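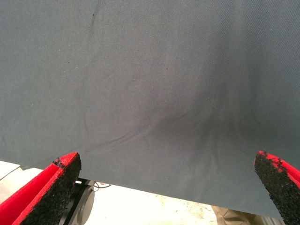 Questions about washing and folding the gray twill cloths

Which cloths is this page for?
It is for the large dark gray cloths with the fine diagonal weave, sold in our shop under the name Gosora. The lighter Codik cloths have their own page.

How should I wash it the first time?
Wash it alone, in cool water, with little soap. Dark gray can give some color in the first 2 washes. Please do not use bleach.

Why does lint show so much?
On a dark matte cloth every small speck is easy to see. Shake the cloth outdoors, then go over it with a lint brush, always along the weave. Towels are the usual cause, so keep them in another load.

How do I take out the creases?
Hang the cloth by its top edge and let it fall freely. Soft ripples often go away overnight. For a puckered place in the middle, use steam from the back side and smooth it with your flat hand, from the center to the hem.
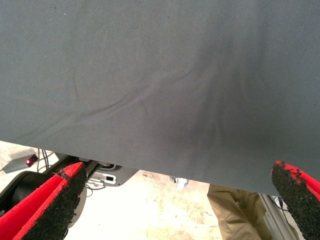

If a long diagonal fold still stays, iron it while the cloth is a little damp — medium heat, and a thin cotton cloth between. Do not pull at the corners, this makes the hem go crooked.

The hem hangs lower on one side. Is it a fault?
Usually no. Check first that the top edge is hanging level. If the hem is still slanted after 3 washes, write to Omar Fakhoury at the Rawashdeh shop.

Can I fold it for storage?
Yes, but rolling is better. We keep ours on a cardboard tube, with the right side outside. 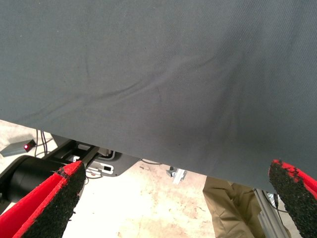 Fadi Salameh writes that he folds his in wide folds with an old sheet inside, and the creases come out with one steaming. We think this is also a good way when you have no space for a tube.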